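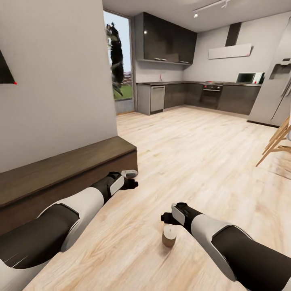

Can a Two-Armed Robot Tidy a Kitchen Floor? Simulation Trials and Limits

Project report, Pirmont Technical College
Sep 20, 2019

1. Purpose

The Lakatos project asks whether current control methods are good enough for ordinary chores in the home. This report covers one chore: picking up small objects left on the floor. All work was done in simulation. No claim is made about real hardware.

2. Setup

The simulated home has a wooden floor, a low bench along one side and a full kitchen at the back. Two arms with black grippers reach forward over the floor. The objects are small. One is flat and roughly rectangular, white and gray, and lies near the front edge of the bench. The other is a small cylinder with a cream top and a tan side, standing upright.

3. Method

We ran 500 trials. Start positions of both objects were varied within reach of the arms. A trial counted as a success if both objects were lifted and held for 7 seconds. The planner came from the Brernport library and was used without changes.

4. Results

Of the 500 trials, 245 succeeded. The cylinder was the easier object, as the fingers could close on it from the side. Most failures involved the flat object. The fingers touched the floor before they closed, or pushed the object against the bench. In 2 trials the arms collided and the run was stopped.

5. Discussion

A success rate of 49 percent is too low for use in a home. A person does this job without planning it. Contact with the floor is modeled as rigid, so the flat object may behave differently in a physical test. Thinner fingertips were not tried.

6. Next steps

The Prilatham lab has agreed to lend us bench time in November. The flat object will be tested first, with the same start positions and a lower closing speed.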